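Dankeskarten für die Mitreisenden

Im Juni wurden für die Teilnehmenden der Gruppenreise insgesamt 31 Karten gefertigt. Verwendet wurde der Motivsatz Nalura auf Karton von Egger.
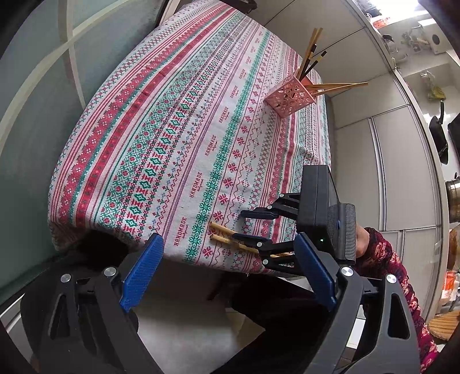
Der Karton ist vor dem Stempeln zuzuschneiden und zu falzen.
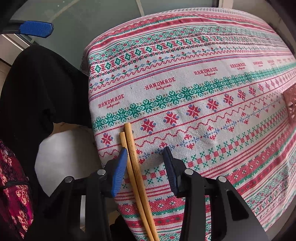 Zur Trocknung

Pigmenttinte benötigt über 19 Minuten — bei Regenwetter entsprechend mehr. 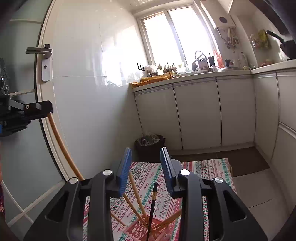

Erst danach werden die zwei Lagen verklebt. Restbestände des Kartons werden für die Herbstkarten zurückgelegt.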